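Drernell T-Rack and Tray Set, with a HAVAL key fob cover

Bought as a key station for a shared work table. The set has two parts, a T-shaped rack with four pegs and a separate oval tray. I paid 61 for the pair and have used them since December.

The rack is a horizontal bar on a thin center post. The pegs hang down from the bar, so a ring has to be passed up over the end of each one, and wide split rings go on more easily than narrow clips. Both parts are black. The tray has a raised rim and a flat interior, and small items stay where they are set down.

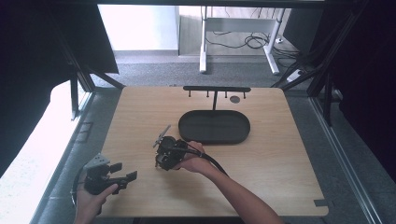 Can the rack be used without the tray?
The two are separate pieces and do not lock together, so either one can be used alone or placed in another room.

Placement matters more than I expected. With the rack near the back edge and the tray in front of it, the pegs can still be reached over the rim. I tried the reverse for 2 weeks and went back.

The other item on test was the fob cover. It is a rounded oval in glossy charcoal gray with a recessed black window, the HAVAL name in white bold italics down the center, and a metal loop at the narrow end. The halves meet at a short seam at the bottom. The gloss picks up reflections and I would have preferred matte. 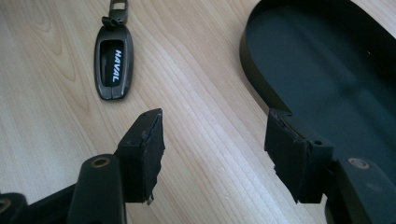
Raed Qudah | Desk and Storage | 2023-06-26

On light wood the dark cover is easy to find, and on the black tray less so - a pale felt liner would fix that. Chidiac sells one cut to an oval, but I have not tried it.

Rack and tray: recommended at 61, not at the list price of 80. Fob cover: acceptable.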